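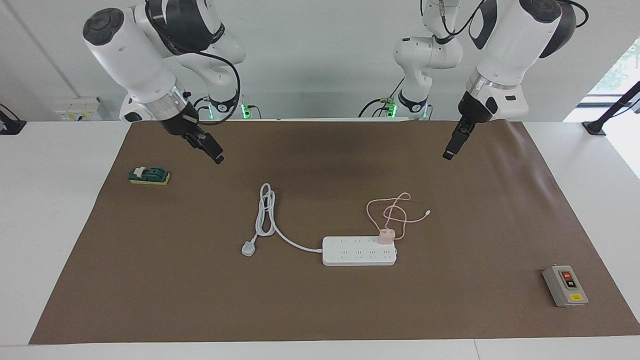 Plugs, switches and a brown mat

On the mat: a white power strip in the middle, and over to the left a little switch with a yellow base, a dark green housing and a white bit on top. I love that yellow and green together. If every switch came in those colors I'd lose far fewer of them!

Welcome back to the gallery, everybody. June has been all about electrical odds and ends around our workshop, which sounds dull and has been the most fun I've had in months. It started when Yaryna Hrytsenko went looking for one extension cord and came out of the supply closet with an armload of things none of us remembered buying. We've been sorting ever since, mostly between four in the afternoon and whenever somebody gets hungry.

The brown mat

You'll have noticed I put everything on brown these days. White things on a white table just vanish, and a power strip is about as white as it gets. On the brown you see the whole outline right away. The mat gets a bit wrinkled toward the back and I've stopped fighting it — I smooth it down, turn around, and there's the wrinkle again. Mirela Moura wants me to try dark blue next. I'm open to it, but I'd miss the brown.

The power strip

Long, plain, and lying straight across the middle. I have a soft spot for a power strip. We sorted ours by cord length first, then gave up and sorted by where they get used, and that works so much better. Bench, sewing corner, kitchen, and a box marked "trips" that goes in the van to Morkton with us. Loan Bùi labels both ends of every cord with a strip of tape and writes on it in capitals, so when you're crawling under a table you know which plug you're about to pull. I used to tease Loan for this. Then I unplugged the big freezer by mistake, and now I label everything too.

We ended up with 36 strips and extension cords in the keep pile, plus 7 that went off to be recycled. Two of those had scorch marks by the plug, so please go look at yours tonight. Cracked housing, loose sockets, a cord that has gone stiff: out it goes.

The switch

Small enough to disappear into a coat pocket (ask me how I know). Switches used to live in a coffee can with screws and picture hooks, and every time I wanted one I'd tip the whole can out on the table. Now they have a shallow tray from Gromora with dividers, one kind to a slot, and I can pick out the one I want without emptying anything. Oleksandra Yatsenko came up with the dividers and also decided that the colorful ones go in front. No argument from me.

Leftovers and loose ends

Somewhere in the closet there was also a tub of cable clips, the small nail-in kind. The lid said 500. We must have used a fair number of them over the years, but you'd never guess it from the weight. If you live nearby and need cable clips, come and get some, please!

The adapters are still waiting. They're in a Nudolard tote by the door and I walk past it every morning with my coffee and pretend it's someone else's tote. Vasylyna Sydorenko has offered to go through them with me if I bring lunch, and I think that's a fair trade. She's very good at knowing what a mystery adapter belongs to. Last time it was an old desk lamp from the Ojeda place, and she knew it before she'd even picked the thing up.

A few of you asked what you should put in a tray like ours. I'd say switches, spare fuses, and the tiny screwdriver you can never find. Keep the batteries in their own box. Ours is an old cookie tin with a plastic liner, and it sits on the shelf over the sink — well away from the sink, before anyone writes in.

Adapters are next, once lunch has been arranged.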